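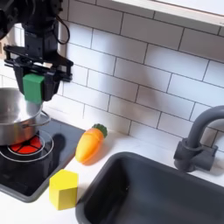 **Plurnton, 3rd December**

Box scores are wonderful things, but they only tell you how a game ended up. If you want to know *why* your team went from up nine to down four before halftime, you need a shot chart and a running log, and you can make both with a pencil. I've been charting our rec league games for two seasons now and I still get a kick out of it every single time!

A few people asked how I do it after I posted the Kuruc game charts in November, so I've written the whole method out. It works for high school, rec league, or a game on TV (TV is the easiest place to learn, thanks to the pause button).

## What you need

- A clipboard and two pencils
- Four blank half-court diagrams per team, one for each quarter
- One sheet of lined paper for the log
- A roster with jersey numbers, checked before tip-off

Draw your half-court diagrams big. Mine used to be the size of an index card, and by the third quarter everything near the rim was a gray smudge. One diagram per sheet is the way to go. Include the three-point line, the lane, the free throw line and the restricted arc if your gym has one.

Do get the roster right. I once charted an entire first half with two players swapped, and Bradley Pearce still brings up the three dunks I gave him. (He has never dunked.)

## Step 1: Mark the shots

Every time somebody shoots, write the jersey number at the spot the shot was taken from. If it goes in, circle the number. If it misses, leave it alone. That's the whole system!

I tried X's and O's first, like most people do, and you lose track of who shot what almost right away. A circled 20 on the left wing tells you everything you need.

Go by where the feet were at takeoff. On a drive, that's usually a step or two out from the rim, and it's worth being picky about it. The difference between a layup and a six-foot floater matters a lot when you look back later.

Free throws don't go on the chart. Put them in the log.

## Step 2: Keep the log

The log is one line per possession. Mine has four columns:

| Clock | Team | What happened | Score |
|---|---|---|---|
| 7:41 | V | 16 pull-up, miss, def. reb. | 4–2 |
| 7:22 | K | turnover, bad pass | 4–2 |
| 7:09 | V | 20 layup, asst. 16 | 6–2 |

V is for Vemum (us) and K is for Kuruc. Use single letters, and make up any shorthand you like for the rest as long as you can read it the next day. Some of mine:

- **TO** – turnover
- **OR / DR** – offensive or defensive rebound
- **PF** – personal foul, with the number of whoever committed it
- **FT 1-2** – made one of two free throws
- **T** – timeout

If you fall behind, skip the description and just keep the score column going. You can patch a missing possession from memory at the next dead ball, but if the score drifts you'll spend the whole quarter trying to find the mistake.

## Step 3: Write down the lineups

This is my favorite part, and it's the one most beginners leave out. Whenever there's a substitution, draw a line across the log and write the five numbers on the floor underneath it, along with the score.

After the game, go from line to line and work out how the score changed for each group of five. Subtract, and there's your plus-minus. Lenka Hudec and Zdislava Štěpánek don't score much when they're on the floor together, and for ages I figured that was a slow lineup for us. Then I added it up and they were our best pair by a mile! The other team just couldn't get a shot off.

## Step 4: Add it up after the game

Give yourself a night's sleep if you can, then sit down with all the sheets and count possessions. A possession ends with a made shot, a defensive rebound, a turnover, or the last free throw of a trip if it goes in. An offensive rebound keeps the same possession alive, so it doesn't get a new one.

Our last game with Kuruc came out to 139 possessions for both teams combined, which is a lot of running for people with day jobs.

Next, points per possession. Divide a team's points by its possessions. One point per possession is a decent night in our league, and anything above that is cause for pizza.

Then lay the quarter charts next to each other. Look for:

- Shots creeping farther from the rim as the game goes on (tired legs, almost always)
- One side of the floor with hardly any numbers on it
- A player whose circles all come from the same spot

Vojtěch Vlček had 16 attempts in that Kuruc game and only 2 came from the right side. He had no idea. He's been working on going right ever since, and it's such fun to watch the chart fill in.

## Working in pairs

Charting alone is fine once you've had some practice, but it's easier and a lot more fun with two. One person watches the ball and calls it out – "twenty, left corner, no good" – and the other writes. Swap at halftime. Radymyr Hnatiuk calls for me most nights and he's great at it, partly from years of yelling at refs.

If you're going it alone for your first game, chart just one team. Pick the one you care about and let the other one go.

Blank diagrams and log sheets are in the binder at the Fliltico gym front desk. Take as many as you want, and please leave the master copies in the sleeve!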